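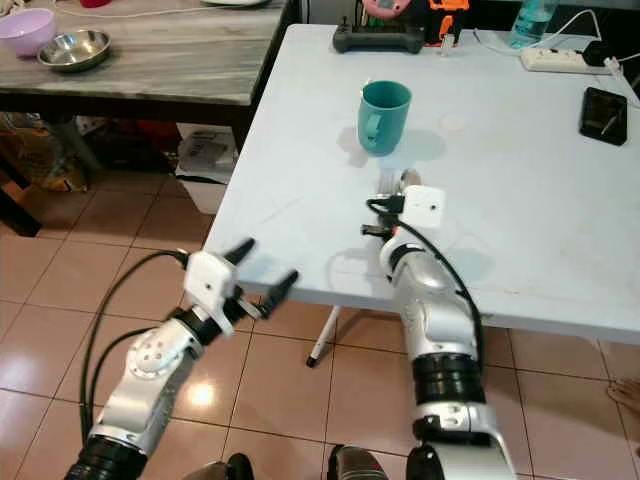
A mesa dobrável azul-acinzentada, com a caneca verde-azulada ao centro e a mesa de madeira por trás.

Início | Casa | Mobiliário | Cozinha | Testes | Contacto

Mesa dobrável Akeo: análise depois de dois meses de uso

Maio de 2021
Por Myrto Makris
Tempo de leitura: 7 minutos

Comprei a Akeo em março para resolver um problema de espaço. A mesa de madeira que já tinha serve para pousar taças e pouco mais, porque é estreita e fica encostada à zona onde se prepara comida. Precisava de uma segunda superfície que pudesse abrir quando fizesse falta e fechar ao fim do dia. Acabou por ficar aberta quase sempre, o que também diz alguma coisa sobre o produto.

A mesa chegou numa caixa de cartão, já montada. Não há parafusos para apertar nem ferramentas a usar. Abrem-se as pernas, puxam-se os travões até fazerem o estalido e vira-se a mesa. Na primeira vez demorei alguns minutos por não perceber a ordem dos travões, que o folheto explica mal. Agora faço-o em menos de um.

Tampo

O tampo é liso e de um azul-acinzentado claro. Na página da loja Ulell parecia mais cinzento, e quem quiser combinar a mesa com outros móveis deve contar com essa diferença. Ao lado da minha mesa de madeira, com tampo cinzento de veio marcado, nota-se que são dois tons distintos. Não me incomoda.

A superfície limpa-se bem com um pano húmido. Café, molho de tomate e tinta de marcador saíram sem esforço quando os limpei no próprio dia. Já as marcas redondas dão mais trabalho. Há uma, esbranquiçada e pouco visível, à direita do sítio onde costuma estar a caneca. Tentei detergente da loiça e depois bicarbonato, e ficou mais ténue, mas não desapareceu. Passei a usar base para os copos, quando me lembro.

O azul claro disfarça bem o pó e mal as migalhas escuras. Riscos, até agora, só um, junto ao canto, feito por mim ao arrastar uma caixa de ferramentas.

Estabilidade

Numa mesa deste tipo é a parte que mais interessa. Com peso distribuído, a Akeo porta-se bem. Pus-lhe em cima 30 quilos de livros e deixei-os lá uma noite inteira. De manhã o tampo não tinha cedido e as pernas estavam no lugar.

Com movimento a história é diferente. A escrever à mão não se sente nada. A bater massa numa taça sente-se uma oscilação lateral, e um copo cheio até acima entorna. Para amassar pão continuo a ir para a bancada. No chão de tijoleira tive ainda de pôr um calço de feltro numa das pernas, que ficava ligeiramente no ar. Num chão direito talvez não seja preciso.

Espaço útil

Cabe mais do que eu esperava. No uso diário tenho ali a caneca, o telemóvel, uma garrafa transparente com líquido azulado e a extensão elétrica branca, e ainda sobra a maior parte do tampo livre. Na ponta mais afastada vai-se juntando o que não tem lugar certo: o comando de jogos preto, um brinquedo laranja e preto, coisas pequenas. Não é culpa da mesa, mas uma superfície grande e baixa convida a isto.

A profundidade chega para duas pessoas trabalharem frente a frente com cadernos. Com dois computadores portáteis abertos fica apertado.

Cabos

A mesa não tem furo, calha ou gancho para cabos. A extensão fica pousada em cima e o cabo branco atravessa o tampo. Experimentei prendê-la por baixo com fita de dupla face e caiu ao fim de uma semana. Comprei depois uma calha da Innes, de encaixar, mas o rebordo da Akeo é demasiado arredondado e a calha escorrega. Se alguém usar a mesa como secretária permanente, este é o defeito que vai notar primeiro.

Fechar e guardar

A mesa pesa 11 quilos na minha balança. Uma pessoa sozinha leva-a de uma divisão para outra, embora não dê jeito em escadas por ter a pega num dos lados compridos e não haver outro ponto onde segurar. Dobrada, cabe atrás de uma porta. Os travões continuam duros e convém ter cuidado com os dedos, sobretudo no da perna direita, que prende antes do fim do curso.

Comparação com a Tirow

Antes desta usei durante um verão uma mesa Tirow emprestada, do mesmo formato. A Tirow oscila menos e tem pontas de borracha melhores nas pernas. Em contrapartida, o tampo é branco e texturado, e a sujidade fica presa nos relevos. Para refeições preferia a Tirow pela firmeza. Para tudo o resto, a Akeo dá menos trabalho a limpar e fecha com menos volume.

O que gostei
Abre depressa e sem ferramentas.
Aguenta bem peso parado.
Tampo fácil de limpar na maioria dos casos.

O que não gostei
Marcas redondas que não saem por completo.
Oscilação lateral quando se faz força.
Nenhuma solução para cabos.
Folheto de instruções confuso.

Nota: 7 em 10

Recomendo-a como mesa de apoio, para trabalhos manuais ou para receber mais gente do que o costume. Como mesa de cozinha principal, não. Vou ficar com ela e, se o travão da perna direita piorar, atualizo esta análise.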